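Meltcombe Wool and Delicates Wash, 600 ml

Home / Laundry / Hand wash and delicates / Meltcombe

Concentrated liquid wash for wool, silk, viscose and other fabrics which do not like a normal detergent. Made in small batches by Tuvov. Item no. 1683.

In stock. Ships in October orders as well as this week's.

Why we make it

Tuvov began with a soap for sheep farmers, who wanted to wash raw fleece without losing all the softness. Lies Hoekstra wrote the first recipe, and for a long time we sold it only in big canisters. Customers were pouring it in jam jars for their neighbours, so we made a bottle for the home. The recipe in the bottle is the same one, only the scent is lighter.

It contains no enzymes, no optical brightener and no softener. Enzymes are very good for egg and grass stains on cotton, but wool is also a protein and they can weaken it over time. Brighteners make white look whiter and can make a black or navy piece look greyish. If your dark clothes have lost their colour after one winter, the detergent is a possible reason.

Details

Volume: 600 ml
Scent: cedar and a little orange peel, or unscented
Dose by hand: 1 capful in a basin of 5 litres
Dose by machine: 2 capfuls, wool program
Bottle: recycled plastic, refill pouch available
Suitable for: wool, cashmere, mohair, silk, viscose, lace, dark cotton
Not suitable for: leather, suede, anything labelled dry clean only

How to use

1. Fill a basin with cool water, 30 degrees at the maximum, and stir in one capful.

2. Turn the garment inside out and push it gently under the water. Leave it for ten minutes. Do not rub, and please do not twist.

3. Rinse two times in water of the same temperature. A big change from warm to cold is what makes wool felt.

4. Roll the garment in a dry towel and press with your hands. For a heavy coat or a long dress you will maybe need a second towel.

5. Dry in the shade, away from the heater. Viscose and light cotton may hang, and long pieces go best over a bar with free space on both sides. Knitted wool must lie flat – the weight of the water pulls the shoulders down to the elbows.

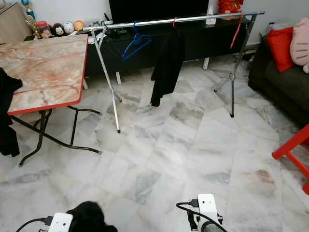 6. When it is dry, steam lightly if the label allows, and fold. Do not store a knit on a hanger.

Questions we often receive

Can I use it for baby clothes?
Yes, choose the unscented version. Rinse one time more.

Will it remove a wine stain?
Sometimes, if the stain is fresh. It is a mild product and we do not promise it for old stains. The Ogura stain bar (item no. 481) is stronger, but try it first on an inside seam.

My black dress gives off colour in the water. Is this the soap?
Most likely it is extra dye from the factory. Wash it alone the first few times, until the water stays clear.

Can it freeze in the post?
It can become cloudy in cold weather. Put the bottle in a warm room for one day and shake it.

Customer reviews

"I washed my grandfather's fisherman sweater and the colour came back. The orange smell is nice but leaves quickly." – Shahab Nazari

"Good soap. The cap is difficult to open with wet hands, so I give one star less." – Wim Verstraete

Wim, thank you for this. The new cap has a ribbed edge and is on all bottles packed after Sep 25, 2021.

Often bought together

Meltcombe refill pouch
Ogura stain bar
Stumico mesh wash bag, set of 13

Shipping and returns

Orders are packed by Stijn Van Leeuwen and usually leave within two working days. Unopened bottles can be returned within 30 days. If a bottle has leaked on the way, send us a photo and we will mail you another one.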